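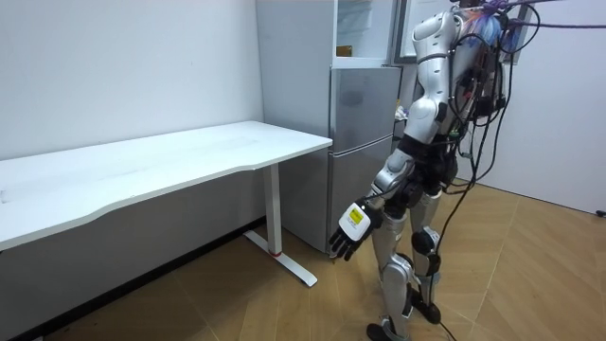

My job title changed in March, which is how I learned that my job had. I used to be Pantry Lead at Stamora. We keep office kitchens going for companies that would like their people to have yogurt and would prefer not to think about the yogurt. Now I'm an Automation Support Partner. The thing I support has knees, slightly bent, like a man waiting for a bus he doesn't trust, and a pile of black cable coming off its back all the way to the floor. It stands at the refrigerator with the top compartment open, and I stand somewhere off to the side and partner with it.

The plan, as presented to us over sandwiches, was that the robot (a Maron, on lease from a company called Ramex) would take over "low-value touches." A touch is any time a person picks something up and puts it somewhere else. I had been doing low-value touches for nine years and had been under the impression they were lunch. There was a slide saying we perform 3000 of them a week across the Van Wyk building. I asked who had counted and was told it was modeled.

So now we have mornings. We used to have mornings too, but they were short. I'd come in, check dates, rotate the milk to the front, wipe the shelf nobody else ever wipes, and be out of the first kitchen before the engineers woke up enough to ask me about oat creamer. Now the first hour belongs to the setup. The floor has to be clear. The desk has to be clear, because it's the staging surface, and staging surfaces don't have mugs on them. I've become a person who says "staging surface" to a grown adult holding a mug.

Then you open the fridge, and you learn how much of your own work you never knew you were doing. Take the smell test. I never wrote down the smell test. When the Ramex people asked me to list my decision points for dairy, I gave them the date, the seal, and "you know." They typed "you know" into the spreadsheet and highlighted it. It's still highlighted. My coworkers and I have been filling in that spreadsheet since spring and it's up to 1072 rows, including one I'm proud of that deals only with containers people have written their names on, and what it means if they've underlined the name.

I want to be fair to the machine. It doesn't sigh. It has never taken the last of the good coffee and left a spoonful in the bag so as not to be the one who finished it. The hands are lovely, too. White on the back, black fingers, a little yellow sticker on one that I keep meaning to read. The fingers curl when the arm hangs down, same as mine do at the end of a double shift, and I have caught myself feeling bad for it. Then I remember which one of us gets a service contract.

What's changed for the people is harder to put on a slide. Three of us cover the building, same as before, so the worst rumor was wrong, at least for this year. But the work got sliced differently. We used to each have our own floors and our own grudges. Now one of us is always with the robot, and the other two do everything the robot will be doing later, at a brisk walk. Whoever's with the robot sits a lot, and comes home tired anyway. Watching something do your job slowly is a workout for a muscle I didn't have.

The talking has gone, too, and I miss it more than I thought I would. People used to wander in while I was restocking and tell me about their kids or their landlord. They still wander in, but they look at the robot. They ask me how fast it is. They ask if it's going to take my job, with real concern, and then they ask if it can get them a seltzer.

I did get a raise. It was small, but it came with a lanyard. I also got 30 hours of training, most of which was about where not to stand, and I can now say "joint" and "fault state" without feeling like I'm doing an impression. My nephew thinks I'm a scientist. I have not corrected him.

There's a review coming up where they'll decide whether to put a second unit on the floors above us. I've been asked to give a statement on the frontline experience, one page, bullet points welcome. I have one bullet so far. It says the bottom compartment sticks, and that you have to lift it a little with your knee, and that somebody should probably add a row.

Posted Dec 10, 2018 by Zinhle Joubert
Filed under: Work, Robots, Kitchen Matters
Print this post | E-mail this to a friend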